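**Unit 8 handout: Teaching a robot by remote control**
Please read before the September lab. Bring it with you, printed or on a tablet.

In the first half of the course we moved the arm by hand, with the joints made soft. You held the wrist, you pushed, and the robot recorded where its joints went. This is called kinaesthetic teaching. It is a good method for one arm on a bench, but it becomes tiring when the robot has two arms and a moving base. So from this unit we work by remote control, in the Temano simulator, with the Utis hand controllers.

## 1. What is recorded

One complete attempt at a task is called a demonstration. For each time step the recorder saves three groups of data:

- the position of every joint, including the fingers
- the command you gave with the controllers
- the view from each camera

Notice that the command and the position are different data. If you command the hand to go through a table, the position stops at the table but the command continues. A learner trained on commands will copy your pushing also. Some students forgot this in the last assignment and lost marks for it.

## 2. Grasping from the wrist view

The wrist view is the most useful one in the last centimetres before a grasp. The fingers are always in the same part of the picture, so you judge only where the object is between them.
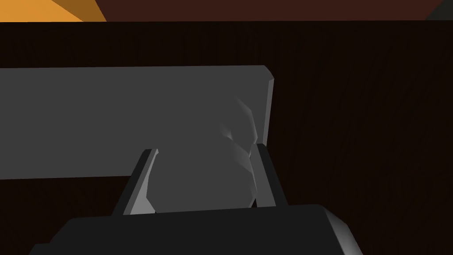
Close the fingers slowly and stop your hand for a moment before you lift. This short pause is valuable in the data. When there is no pause, the learner often begins to lift before the fingers are closed, and the object stays behind. I recommend at least 8 time steps with the hand at rest.

Colour can mislead you. When an object has nearly the same grey as the thing behind it, its upper outline is hard to see, and it is easy to believe the grasp is deeper than it is. Use the shading on the side of the object, or change to another view and check from there.

A second difficulty is depth. With one camera you can't measure it directly. Move the wrist a little to the left and right before you come near: close things shift more in the view than far things. Please do it early and only once, or the learner will copy the shaking as part of the task.

## 3. Working near large furniture

The small objects are not the only problem. In the Sultana house scenes there are doors and cabinets, and the arms must sometimes work in a narrow gap. The body view helps here, as it shows both arms together with the things they could hit.
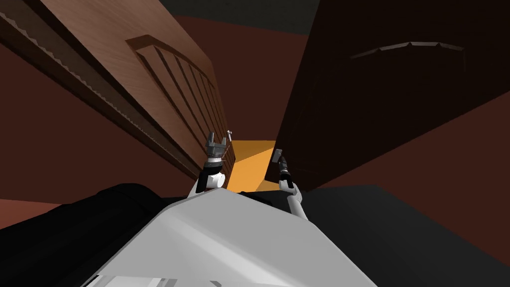

The general rules for narrow places are these:

1. Move one arm at a time. The other arm should have a stable position.
2. Move the base only when both arms are clear.
3. If a finger touches a surface and you didn't intend it, open the contact first. Do not slide along.
4. Look for the elbow. Most students watch the gripper and forget the forearm.

In the simulator a collision costs nothing, and for this reason people become careless. The real robot has the same shape as the model and a much higher price. If you wouldn't do the movement in the real lab, please don't record it.

## 4. Which demonstrations to keep

A failed attempt has its use, but it must be labelled as failed. Put it in the folder `failed` and write one line about the cause. Don't cut the end of the recording to make it look successful.

Corrections inside a good attempt are welcome. If you miss the object, come back calmly and grasp it. The Vodlow training set we use in Unit 9 has 641 demonstrations, and the ones with small corrections are very helpful when the learner goes off its path.

## 5. Work for the lab

Each pair records 24 demonstrations of one task. Change the start position of the object between attempts. A demonstration may have up to 200 time steps; the recorder stops after that and the attempt counts as failed.

Submit the recordings and one page of notes. In the notes, explain which view you used in each part of the task, and where you hesitated. Change the driver after every four attempts and write who was driving, as the style of two persons can be very different.

The controllers need charging overnight. Put them back on the dock with the light to the front.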